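How does a key know its own lock?

Think about the front door of your home. You put the key in, you turn it, and the door opens. But if your friend tries the key from her house in your door, nothing happens. The key may even go in, but it will not turn. How can a piece of metal be so choosy?

First, look closely at the edge of a key. It is not straight. It goes up and down like small mountains. We call these places the cuts. The high parts and the low parts are there for a reason, and each one has a job inside the lock.

Now we go inside the lock. In many doors there is a part called the cylinder. It is a round piece, and in the middle of it there is another round piece, the plug. The plug is the part with the keyhole. When the plug turns, the lock opens. So the lock must have some way to stop the plug from turning for everybody.

It does this with little pins. The pins stand in a row, and each pin is made of two pieces, one on top of the other. A small spring pushes them down. When there is no key, the top pieces sit half in the plug and half outside it. They hold the plug like a finger holds a door shut.

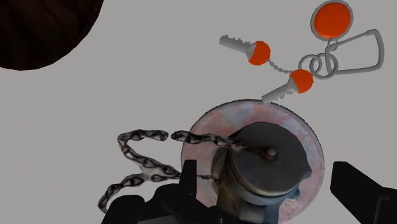
When you put in the right key, the mountains on its edge lift each pin by a different amount. One pin goes up a lot, the next one only a little. If every pin is lifted to just the correct height, the line between the two pieces is at the same place as the edge of the plug. Then nothing is in the way, and the plug can turn. If one pin is too high or too low, the plug stays where it is.

People have used this idea for a very long time. In ancient Egypt there were locks made of wood, with wooden pins inside. The keys were also of wood, and some of them were so long that you carried them on your shoulder!

When I was a child in Bestthorpe, there was a key shop with the name Brophy in our street. The man who worked there was Themba Venter. He had 67 hooks on the wall, and on every hook there were keys without any cuts. A key like this is called a blank. When my mother lost her key one March, he took my father's key and a blank and put them side by side in his machine. One side of the machine followed the mountains of the old key, and the other side cut the same mountains in the new one. It made a terrible noise and I loved it. He let me keep the blank that he had cut wrong. I have it still.

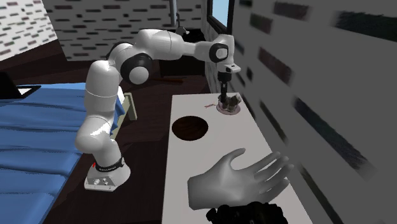 Can two different houses have the same key?
It can happen, but it is rare. Imagine a lock with five pins, and imagine that each pin can have six different heights. You multiply six by itself, five times over, and you get 7,776 different keys. Some of these are not used, for example the ones where all the cuts are the same, because such a lock is too easy to open.

Try this at home. Ask a grown-up for two old keys and put each one under a sheet of paper. Rub over them softly with a pencil. You will see the mountains of both keys, and you can compare them.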